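3.2 Study households and interview setting

Interviews were held in three places: the market town of Hikenwood, the former mill village of Trodside, and the coastal parish of Prarnen. The places were chosen because they differ in housing type and in how long families tend to stay put. In Trodside many of the people we spoke to lived within a short walk of the house they grew up in. In Prarnen most had moved there after retirement, often into a smaller home than the one they had left, and had already had to decide which pictures to keep.

Each interview took place in the main living room and began with the same request: to show the interviewer any picture on display and say how it came to be there. We did not define "picture". Participants included family photographs, postcards, prints cut from calendars, school certificates and, in one case, a framed knitting pattern. Landscapes were common in all three places. They were often spoken about in terms of a holiday or a former home even when the participant could not name the spot shown.

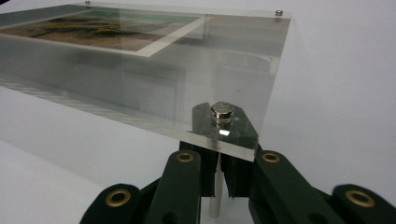
3.3 Coding of display type

Notes were coded by Chepkoech Mabula and Sanaa Zaki, working separately and then comparing results. Four types of display were used: hung on a wall, stood on a surface, fixed without a frame (with pins, tape or magnets), and stored but brought out on request. The last type was added after the Trodside interviews, when several participants left the room to fetch a picture that they nevertheless described as being "up".

Where the coders disagreed, the item was passed to a third reader. Most disagreements concerned pictures leaning against a wall on top of a cupboard or shelf, which one coder had treated as hung and the other as stood. These were all recoded as stood. Following Raptis, we also noted whether a frame had been bought for the picture or had held something else before it.

4. Findings

4.1 The frame as a reason to keep

Participants were much more willing to part with an unframed picture than a framed one, even when they said that they liked the unframed one better. A woman in Prarnen had thrown out a drawer of loose prints before moving but kept a framed view of a harbour that she called "nothing special". Asked why, she said that someone had gone to the trouble of framing it. Similar remarks were made in Hikenwood, where a retired bus driver had kept his late brother's framed prints in a spare room for years without hanging any of them.

Clear acrylic frames were spoken of differently. Younger participants liked them because the picture could be changed in a few minutes, and a small print could be given a wide clear margin without the cost of a mount. Older participants were less sure. Two said that a picture in such a frame did not look finished, and one described it as "still in the packet".

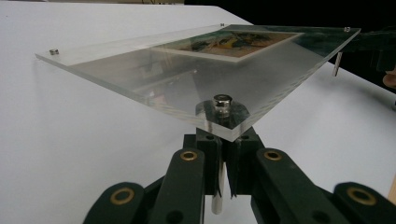 4.2 Changing the picture

We asked when the picture in each frame had last been changed. For wooden frames with a sealed back the usual answer was never. For frames that could be opened by hand the answers were more varied, but changing was still rare. Participants who had bought a frame so that they could rotate pictures in it mostly had the first picture in place at the time of interview. One man in Hikenwood kept the spare prints in an envelope behind the sofa and meant to swap them every December.

Those who did change pictures tended to do so for visitors. A participant in Trodside put out her grandchildren's school photographs before they came and returned a beach print to the same frame after they left. She did not regard either as the "real" picture for that frame. Small art prints, bought as cards or as museum postcards, were the items most often moved about in this way.

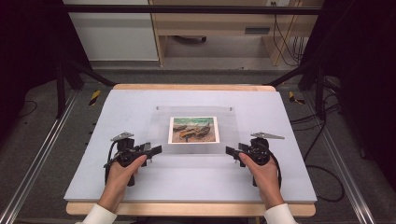 Figure 2. Small white-bordered print of fishing boats on a beach, on a clear acrylic sheet.

The low cost of such prints mattered. Participants handled them freely, propped them against lamps and wrote on the backs. Family photographs of the same size were handled with more care, and were seldom trimmed to fit. When a family photograph was too large for a frame, the usual course was to look for another frame; when an art print was too large, it was cut.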